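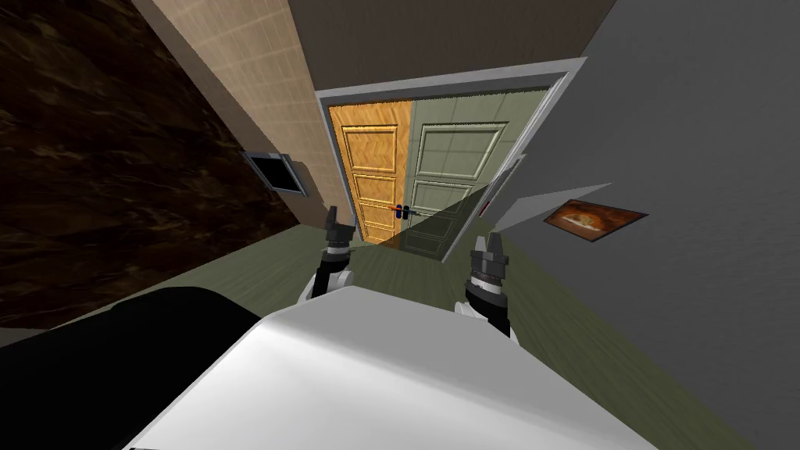

I spent most of January rewriting the door rules for our simulated robots, and a few people have asked for the short version. It isn't very short, sorry.

Some background first. At Linlow we train and test two-armed mobile robots in simulation before anything runs on hardware. One of the standard tasks is going through a double door at the end of a hallway. It sounds easy. It was also the task with the most arguments attached to it, and most of those were about what counted as a pass.

The old rule was one line: "Robot opens door and goes through." Torben Ruppert wrote it years ago when we had one hallway and one door. By last fall we had 80 hallways, and three people scoring them three ways. Jingyi Ding failed any run where an arm touched the frame. I let those go if the contact was light. Neither of us was wrong, as there was nothing written down.

So now there is something written down. The main points:

Stop before the door. The robot has to come to a full stop with both grippers open and clear of the leaves before it reaches for a handle. Reaching while the base is still rolling is a fail, even if the grasp is good.

One leaf at a time. Pick a leaf, open it, and only go to the second if the first doesn't give enough room. We had policies that grabbed both handles at once and pulled. In simulation you can get away with that. I don't want it in a real building with a person on the other side.

Don't rely on color. Our generator mixes finishes, so you get an orange wood leaf next to a pale green one, with a hard shadow across the bottom. That's on purpose. If a policy only finds the handle when both leaves match, it hasn't learned doors.

Record the view from the robot, tilt and all. For a while people submitted runs from a tidy overhead camera. Those are nice for slides, but the reviewer needs to see what the policy saw, including how much of the view the robot's own body takes up.

Contact gets logged, always. Frame, wall, leaf, anything. Light contact is a pass with a note. Repeated contact in the same run is a fail. Lăcrămioara Sima set the force limit and she keeps the table, so ask her and not me.

The rule that got the most pushback was the last one: 9 clean runs in a row on a hallway before it's marked done. Faith Ndung'u wanted 6, on the grounds that compute isn't free. We tried hers for a couple of weeks and kept finding policies that passed and then fell apart on the next seed. We went back to 9.

What I haven't solved is the door that opens toward you. The robot has to back up while holding the handle, and "full stop before reaching" doesn't say anything about that part. The Potia team has a draft — I've read it, and it's decent, but it assumes a single leaf. I'll probably steal half of it.

If you keep rules like these, put a version number on them and write it into every run log. We didn't at first, and I can no longer tell which of the older results were scored under what.

Get new posts by email. You can unsubscribe at any time.

Comments

Ingeborg Kramer
We have nearly the same contact rule but count the handle side of the leaf separately. Otherwise every successful push shows up as a contact. Do you filter those out?

Author
Yes, contact with the leaf you're opening is logged but not counted. I should have said so in the post.

tatli_dev
What do you do about runs where the door is open already?

Author
Separate task, separate rules. They used to be mixed in and it made the pass rate look better than it was.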